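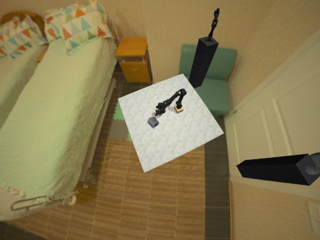
Rindau has a ground that holds 1,532 when everyone breathes in, and on a wet night in September you can hear every word the left back says to the linesman (some of it quite inventive!). The club came up from the regional league last spring and kept almost the whole squad, and people in town are still a little giddy about it. Pascual, the visitors, brought 400 fans in the rain and sang right through to the end, a 2-1 home win, and then half of them stayed on for soup by the gate, arguing happily about the penalty.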